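"The bin doesn't get tired, but I did"

Pin-yu Leung spent 10 years sorting parts by hand at Zikumis before she was asked to help set up the arm that now does some of it. She still works the early half of the day, and she still has opinions about bins.

"People think picking is easy because your hands do it for you," she says. "Then you try to get a machine to do it and you find out how many little decisions there were."

The company supplies cut and colored bar stock to furniture and display makers. Until last March, every mixed return was tipped out and sorted by two people at a bench. It was dull work and hard on the wrists. Leung had a brace for one of hers and kept a spare in her locker.

Angus Gillies, who runs the floor, says the decision to automate came out of a staffing problem. "We had 44 people here and 3 of them were off with the same complaint," he says. "I couldn't keep moving people onto that bench and acting surprised."

No jobs were cut, he says, though one post was left empty when its holder retired. Leung confirms this but adds that it bothered people. "An empty post is still a post. Somebody's nephew might have had it."

Her own job changed more than she expected. She had never used any kind of control software, and the training lasted six days. What she does now is set up trial picks, watch them, and write down where they go wrong. Long pieces lying close together are the usual trouble. She also decides when a person should step in, a call that used to belong to a supervisor.

"I got a raise for it, not a big one," she says. "And I sit down more. I miss talking, though. At the bench you talked all day."
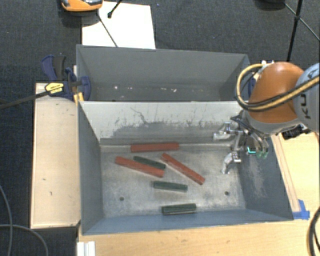

Red and green blocks in the bin, with the arm at the right.

Sorcha Rankin, the other half of the old bench team, took a different route and moved to packing. She tried the trial station for a few weeks and didn't like it. "You're waiting on it," she says. "I'd be standing there thinking, I could have done that by now." She says her wrists are better, and she gives the arm credit for that.

Gillies would like a second station next year. Leung has asked that whoever runs it be picked from the floor and given longer than six days to learn. She has put that in writing.

"He said he'd look at it," she says. "I told him I start at 6 and I'm easy to find."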